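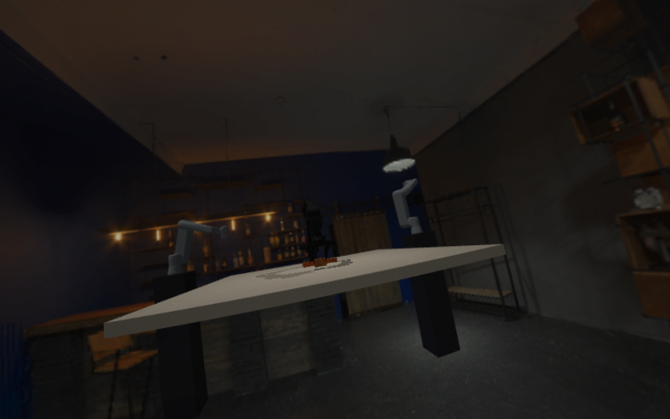 I get more litter home from my walks than I used to, mostly because I finally worked out how to carry it. My kitchen is where it all gets sorted, and I've learned to do it on a big flat surface with plenty of elbow room. An off-white tabletop is good for this job - a little heap of orange-red bits in the middle of it shows up right away, and so do bottle caps, foil and those horrible twists of fishing line. On my old dark counter I was forever missing things and finding them later with my sleeve.

Put down newspaper first if you eat at the same table (I do). Tip the bag out slowly and keep your gloves on until the very end. I use the thick rubber dish kind, size up from what I'd normally wear, and they get their own hook by the back door so they never wander back to the sink.

For the walk itself I carry 2 bags, one inside the other. The creek path at Cokden is all brambles and a single bag lasts me maybe as far as the footbridge. An old pillowcase is even better if you don't mind washing it. Mine has been through the machine more times than I can count, hot cycle, on its own, with a scoop of washing soda.

Cans: rinse, drain upside down on the rack overnight, then crush. If you crush first you trap whatever was in there, and in July you will know all about it!

Muddy plastic bottles come clean fastest with a handful of dry rice and a splash of warm water. Shake for 10 seconds, pour through a strainer, reuse the rice on the next one. Mounir Belkadi from our Plullimstead group showed me that, and he does a whole crate while I'm still hunting for the strainer.

Broken glass goes in a coffee can with the lid taped shut and GLASS written on it in marker. Please don't just wrap it in paper, the bag always tears.

My grabber started slipping last December, so I wound 7 thin rubber bands around the tips and it picks up cigarette butts like new. They need replacing every couple of months. Keep a few spares around the handle.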